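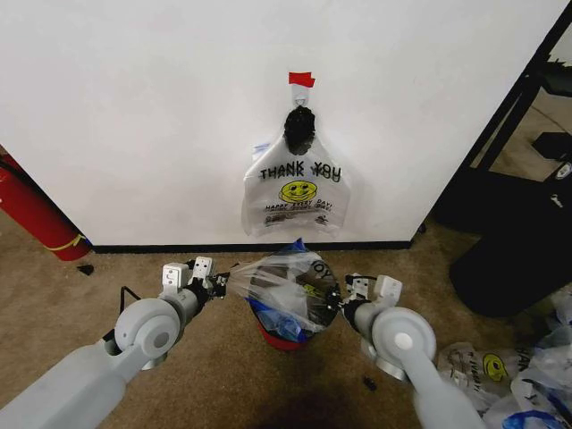
Shops on Brullow high street to charge for carrier bags from January

Shops and takeaways in Brullow that still hand out free carrier bags will start charging for them in January, under a scheme agreed by the town's traders' association.

The charge will be 13p a bag. It applies to all thin plastic carriers given out at the till, including the small ones used by takeaways and market stalls. Paper bags are not covered, and neither are the clear bags used for loose fruit, raw meat and fish.

Most of the larger shops in the town already charge. The new scheme is aimed at smaller businesses, many of which have gone on giving bags away with every sale. So far 4 in every 5 members of the association have signed up, and the rest have been asked to reply before the end of the year.

Rosemarie Bauerfeind, who chairs the association, said members had been talking about a charge for three years.

"People kept saying they would do it if the shop next door did it," she said. "Once the bakery and the two chemists said yes, it moved quite quickly."

Money from the charge will be kept by each shop, but members have agreed to pass on at least half of it to a shared fund. The fund will go first towards new bins and a drinking water tap at the Ollside end of the high street, where the old tap was taken out when the pavement was relaid. The association hopes to raise 2,000 pounds in the first year.

Not everyone is pleased. Lech Kurek runs a hot food takeaway on Moura Road and has not signed. He said his customers often ordered by phone and expected to walk out with something they could carry.

"If I give someone three hot boxes and a drink, I can't then ask whether they want a bag," he said. "I would have to put it on the price, and then it is just a price rise."

The association said takeaways could add the charge to the order when it is placed – several already do this for deliveries – and that customers who bring their own bag should not be charged. It has offered to meet takeaway owners separately before the scheme begins.

At the covered market, stallholders will have until the spring to use up bags they have already bought. Halyna Zakharchenko, who sells household goods there, said she had enough in the store room to last well past January.

"I buy them by the box, and it is cheaper that way," she said. "I don't want to throw them out. That would be a silly way to save plastic."

She has started keeping a crate of used bags under the counter for people who forget theirs, and said more were being brought back than she had expected. Reused bags will be free.

Shoppers outside the post office had mixed views. Maksym Boiko said he kept bags at home and used them for bin liners, so he would now have to buy liners instead. Another shopper said she had carried the same cloth bag for years and had not known that some places still gave plastic ones away.

The library is collecting clean carriers and spare cloth bags until the scheme starts. They will be sorted and given to the food bank at Darnitell Hall, which packs parcels twice a week and often runs short. Bags should be dry and without holes, and can be left in the box by the front desk during opening hours.

Posters will go up in shop windows in the week before the charge comes in. Businesses that want to join, or that have questions about the fund, can speak to Zoriana Palamarchuk at the association's office above the shoe repair shop. The office is open in the mornings until noon.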